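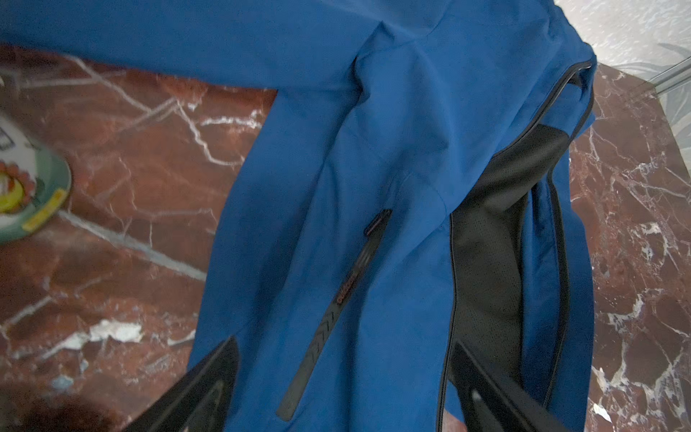 蓝色外套，黑色网眼里衬。

衣服还能穿，为什么非得换

二〇一九年三月，又到换季。小区群里天天有人问旧衣服往哪儿扔，回收箱早塞满了，袋子堆到路边。我看了一眼，好多吊牌都没剪。

先说我的意见：衣服买得太多，修得太少。就这么简单。

上周拿一件外套去修拉链，跑了4家店。头两家不收，说这种活儿不划算。第三家让我放下，等半个月。第四家是个老裁缝，铺子夹在水果摊和配钥匙的中间，看了看，80块。我嫌贵，站门口算账：同款新的，打完折200。差120，还得再跑一趟取。

你看，账一算，人就想扔了。问题就出在这儿。

80块贵吗？老裁缝要拆线、配拉头、重新上，小半天的工夫。贵的不是他，是新衣服便宜得不像话。一件外套，面料、里布、拉链、走线、运费、店租，全加上才卖200，中间总有人少拿了钱。我们不问，因为看不见。

有朋友跟我抬杠，说旧的不去新的不来，大家都修，厂里工人吃什么。这话听着有理，细想不对。修衣服也是活计，也养人，而且养的就是街口那几个人。再说厂子可以做得好一点、少一点、卖贵一点嘛。有个做户外的牌子叫Willton，买衣服时多送一副拉头和一小卷同色线，不值几个钱，可我觉得人家是想让你穿下去的。另一家Tadix，我写信问能不能单买拉链，回信叫我“关注新品”。气笑了。

认识一个荷兰人，Geert Jansen，在这边教书。他那件冬衣穿了8年，袖口换过，口袋补过，补丁颜色还不一样。他不觉得寒酸。我们这边呢，同事要是看你连着两个冬天穿同一件，就有人问是不是手头紧。面子这东西，比拉链难修多了。

也不是要大家回去过苦日子。我妈那辈人补衣服是没办法，布要票，她现在最烦我提补丁两个字。时代不同，我理解。可是从“只能补”一下子跳到“根本不补”，中间那一大段去哪了？学校不教缝扣子，商场里找不到改衣的柜台，新小区底商全是奶茶和房产中介，裁缝付不起租金，只好往巷子里退，退着退着就没了。

所以光叫大家自觉没用，得有点实在的。街道办能不能留个小门面，租金低些，专给修修补补的人用？修鞋的修伞的修衣服的，挤一挤也行。牌子能不能把配件单独卖？学校劳动课教教穿针引线，男孩女孩都教。都不是大事，花不了多少钱，就看有没有人肯去作。

还有回收箱。很多人觉得投进去就算做了好事，心安理得接着买。后来去哪了，箱子上一个字没写。去年8月我打过上面的电话，空号。

外套最后还是给了老裁缝。他叫我下周去取，顺口问要不要把松了的里衬也缝两针，不另收钱。我说要。

先写到这，得去接孩子了，错别字回头再该。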